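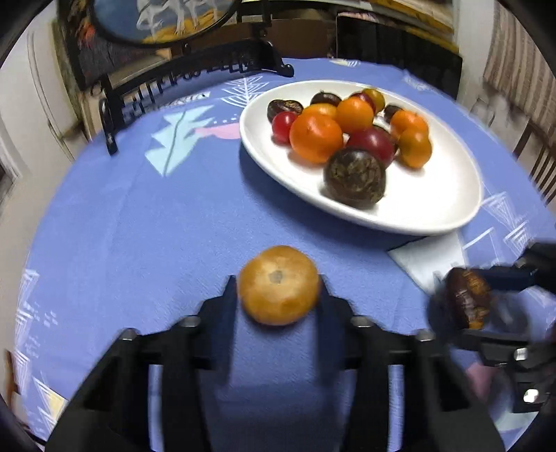 Skundeden is my list of what fruit gets called in the places where people sell it, and I've been adding to it on and off for longer than I'd like to admit. It started with one orange. I asked for a tangerine at a market and was told very firmly that it was a mandarin, then went two stalls over and heard it called a clementine (same fruit, same crate sticker!). A plate of mixed fruit on a blue cloth, like the one up top, gets me going every time, because I look at a big bright orange one with that slightly dimpled skin and I can think of five words for it before I've sat down.

What you get

There are two files. names.csv is the one most people want: one row per name, with the fruit it points to, the language or dialect, the place I heard or read it, and a notes column where I ramble. fruits.csv is the short one, with an id and a plain botanical name for each of the 37 fruits covered so far. Join them on fruit_id and you're set.

Both are UTF-8 with commas. If accents look like garbage in your spreadsheet program, use the import menu instead of double-clicking the file. I've lost an evening to this myself.

Where the names come from

Mostly price signs, crate labels, seed catalogs and me asking nosy questions. A big batch came out of the old Saithong produce lists, which I typed in by hand, so typos in those rows are mine. The Fodance cookbook pages gave me the regional names for plums and passion fruit, and I'm still not happy with the plums. Pilell is the little script I use to catch duplicates. It's in the tools folder and it's ugly, but it runs.

The confidence column

It goes from 1 to 3. A 3 means I've seen the name in print and heard it said out loud, a 2 means one or the other, and a 1 means a person told me their grandmother says it. I love the 1s! Please don't build anything serious on them.

Things that are wrong or missing

Spelling is all over the place for names I only heard. Citrus is way overstocked compared to everything else (see first paragraph). Berries are thin. I haven't touched dried fruit, where the names change again, and I keep putting that off. Two rows for persimmon disagree with each other and I've left both in until I can find out more.

Adding a name

Open an issue or send a change to names.csv. Tell me where you came across it, even if that's just "my street." Leave fruits.csv alone unless the fruit really isn't there, and check the synonyms first, please.

License

Use it for whatever you like and mention Skundeden somewhere if you publish.

Last updated 12 March 2026. Next round of cleanup is planned for September, plums first.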